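About Lerna

Lerna is a small company for sound and light in live performance. We work with theatres, music festivals and galleries in Canada, and our office is in Prorbridge, in the rooms above the old Kaufmann print shop. The founder, Ambros Leitner, came here from Austria with a suitcase of cables and one contract, and he still answers most of the emails. 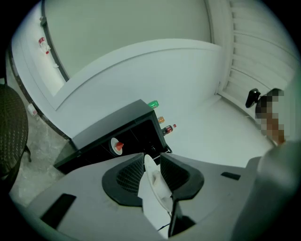 What does Lerna do at a festival?

We design the sound of the stage together with the artist, we bring the equipment, and we stay at the mixing desk until the last concert is finished.

Our first big job was the Gremell festival of electronic music, which takes place every June in the harbour. In the first year we had one stage and 70 listeners, and it rained. Now there are three stages, and last summer more than 600 people stood in front of the largest one. We are proud of this, but we like the small evenings also. 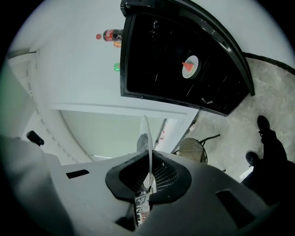 In winter the work is quieter. We repair the speakers, we test new programs for light, and we give a course for young technicians who want to learn the trade. The course has two levels. For the first level you do not need any experience, only good ears and some patience with colour charts. The second level is for people who have already worked at a concert and want to run a full evening by themselves.

We rent equipment too, mostly to schools and dance groups in the neighbourhood. The prices are on a separate page – please write to us if your group has a small budget, and we will try to find a solution.
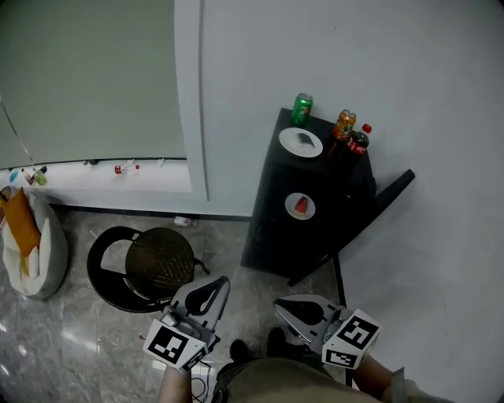 Drinks and possibly some cake on top, watermelon below.

For questions about bookings, please tell us the date, the size of the hall and what kind of music will be played. Ambros or a colleague will write back to you in English, French or German.

Page updated 3/24/19

14 shares
2 comments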